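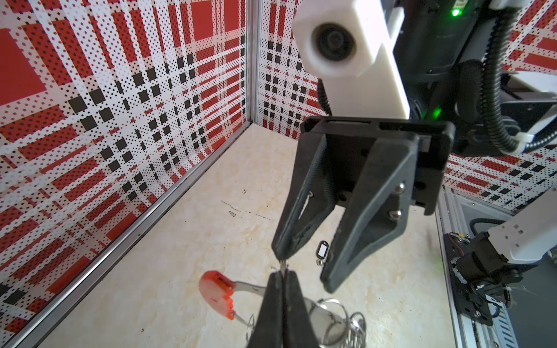

Yanling Fu
no, the 24 still goes to Bramwell, it just doesn't go past the surgery any more. Got caught out by this in August. Driver said it's been on the notice at Wurnora for weeks but the notice is on the wrong side of the shelter so who's reading it

britt_marie_f
Which shelter? There's the one by the chip shop and the one opposite the school. Mine has no notice on either side, only a torn poster for a circus.

Yanling Fu
chip shop

Thaddeus Iwasaki
So if I need the surgery from Pridatdale, what do I do? Get off at the top and walk down? My mum is the one going, not me. She's fine on the flat, hills not so much. Appointment is 10.40 and she likes to be early for everything.

adesuwa_f
top stop then walk is 15 minutes for me with a pushchair. Downhill there, uphill back. Pavement runs out by the garage and you have to cross over twice. Wouldn't send my mum that way tbh

Thaddeus Iwasaki
Right. That's out then.

Catarina T
Get her on the 2 instead. Goes round the back of the market and stops bang outside the chemist, surgery is next door. Did it all last winter with my knee

britt_marie_f
The 2 is every 90 minutes, Catarina. If she misses it coming home she's sat there half the morning.

Catarina T
Yes but there's a bench and it's under cover. And a loo in the chemist if you ask nicely. I'd take that over the garage road any day

britt_marie_f
I wouldn't. I've sat on that bench. The wind comes straight through and the timetable in the frame is two changes old. Told the bus people, told them again, got a reply thanking me for my interest in Sunday parking.

Yanling Fu
lol

adesuwa_f
OK here is what I do when I've got the baby clinic, might work for your mum Thaddeus. Typing this on the bus so sorry for spelling

1. 24 from Pridatdale, the 9.20 not the 9.50. The 9.50 is the school cover bus and it goes when it feels like it.

2. Off at Wurnora, chip shop side. Don't cross over, the 2 goes from the same stop now. Tell the driver you're changing and ask for a through ticket, otherwise they charge you again on the second one. Some of them pretend they've never heard of it. Keep asking
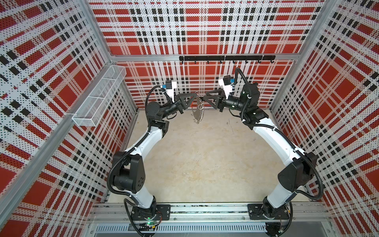
3. 2 to the chemist. Sit on the left, the bell on the right hand side dosn't work half the time.

4. Coming back do NOT wait at the bench. Go in the library, you can see the bus coming down the hill from the window by the large print books and there's loads of time to get across.

5. If it's past noon forget all that and ring Trekska for a car. They do a pensioner fare but only if you say so when you book, they won't knock it off afterwards

Thaddeus Iwasaki
This is brilliant, thank you. Didn't know about the through ticket at all. Does her pass cover it anyway? She's got the green one.

adesuwa_f
pass isn't valid before half nine I think? so the 9.20 she'd pay, rest is free. Someone check me on that

Catarina T
Half nine yes. But they let my neighbour on early with hers, depends who's driving

britt_marie_f
They shouldn't be telling people that. She'll get a grumpy one and be left stood at the stop. Take change.

Catarina T
I said depends who's driving!

Yanling Fu
one more thing, library is shut for lunch, so step 4 is no good if the doctor runs late. mine always runs late. last time I went in for a 10.15 and came out hungry

Thaddeus Iwasaki
Noted. Might just take the morning off and drive her, but she'll say she doesn't want the fuss. She wants to do it on the bus. She's got the old timetable pinned up in the kitchen and I daren't take it down

britt_marie_f
Print her the new one and pin it on top. Bigger the better, they've made the type tiny. And check the letters next to the times, the little s means school days only. Took me a wasted morning to learn that.

Thaddeus Iwasaki
Will do. Printer's out of black, so it'll be a blue one

adesuwa_f
my stop, got to go. let us know how she gets on x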